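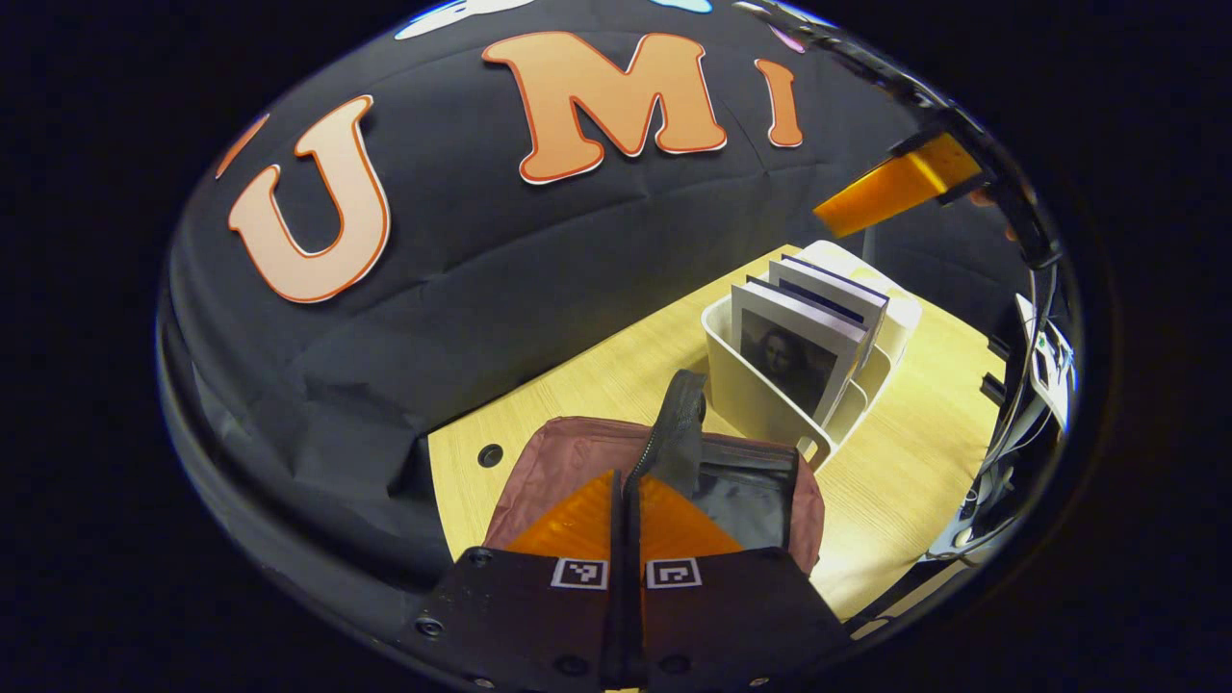 The fabric has to be treated as a hanging load and a fire load, and the old sheet only ever treated it as decoration, according to the comment that came back from Fusthorpe in April. The objection is accepted. Backdrop items now come first on the list, and the former single line "backdrop tidy" has been deleted.

DISPLAY TABLE AND BACKDROP: INSPECTION CHECKLIST WITH COMMENTS
Location: Room 209, Teoh building
Applies to: backdrop, mounted lettering, table, items on table
Frequency: before opening, and again after any change to the layout
Result codes: OK / ACT (action needed) / NA

SECTION A. BACKDROP FABRIC

1. Flame retardant certificate on file for this piece of fabric. OK
Comment: Certificate is in the Mavach folder. It covers the black cloth only. Any replacement needs its own certificate, even if bought to match.

2. Top fixings hold when the cloth is pulled down by hand. OK
Comment: Test at both ends and in the middle. Do not test by pulling on the letters.

3. Cloth clear of heaters, lamps and power supplies. OK

4. Lower edge does not form a trip hazard. ACT
Comment: Excess cloth behind the table was reaching the floor on the window side. Fold and clip. Folds and wrinkles in the hanging part are a matter of appearance and are not recorded as a defect.

5. No exit sign, alarm call point or switch covered by the cloth. OK
Comment: Lift the cloth and look. The wall switch in this room is easy to lose.

SECTION B. LETTERING AND CUT-OUTS

6. Every letter attached at the top and at the bottom. ACT
Comment: The U hangs at a tilt and stands out from the cloth. Tilt alone is acceptable. Check its lower attachment by hand and refix if it moves freely.

7. Attachment does not leave an exposed point. OK
Comment: If pins are used, press the back of the cloth with a gloved hand. Bent pins are discarded.

8. Orange borders on the letters still bonded to the paler face. OK
Comment: A lifted border gets caught by sleeves and takes the letter with it. Repair with glue stick. Tape shows up under the lights.

9. Small cut-outs above the letters secure. OK
Comment: Includes the white and light-blue shapes. Use the step, not a chair. The Fusthorpe comment asked for this to be a separate item and it now is.

SECTION C. TABLE

10. Table does not rock. OK
Comment: Push down on each corner in turn. Maximum movement 5 mm.

11. Wood surface free of splinters and raised grain, edges included. OK

12. Round hole in tabletop: rim smooth, nothing pushed into it. OK
Comment: Run a fingertip around the inside. Previous inspections skipped this item when goods were standing nearby. Move the goods.

13. Nothing heavy placed within a hand's width of the table edge. OK

SECTION D. ITEMS ON TABLE

14. Desk organizer: white plastic free of cracks, dividers firm. OK
Comment: Flex each divider lightly. Hairline cracks start at the base of a divider, where they are hard to see against white. The Brirketti organizers share this fault regardless of size. Replace; do not glue.

15. Desk organizer stable when loaded. OK
Comment: Load from the middle slots outward. Booklets stand upright. If a booklet leans far enough to bend its cover, move it to a narrower slot.

16. Booklets: no protruding staples, no loose covers. OK
Comment: Open the booklet with the Mona Lisa on the cover as well as the others. It tends to be kept at the front and is handled the most. Check along the dark spine edge, where wear appears first.

17. Fabric pouch: contents checked, nothing sharp inside. ACT
Comment: Applies to the dusty-pink pouch in front of the organizer. Contents were not listed on the previous sheet. Add a list. Scissors and craft knives are stored in the locked drawer and may not be kept in the pouch, open or closed.

18. Pouch closure and black tab intact. OK
Comment: Pull test only. If stitching gives, take the pouch off the table until it is resewn.

SECTION E. SIGN-OFF

19. All ACT items closed or the table withdrawn from use. OPEN
Comment: Items 4 and 17 can be closed the same day. Item 6 needs 2 people, one to hold the cloth and one to refix the letter from the step.

NOTES ON THIS VERSION

The Fusthorpe comment also proposed a load rating for the top fixings. This has not been adopted. The fixings were supplied without a rating, and a figure made up here would have no value. The question has been passed to Mavach. Until there is an answer, no extra lettering is to be added to the cloth.

A second remark, that items 14 and 15 could be merged, was considered and declined. A cracked organizer can stand perfectly well when loaded and would pass a merged check.

Keep the completed sheet in the folder by the door. Superseded sheets go to the Teoh office, second shelf, with the comments attached.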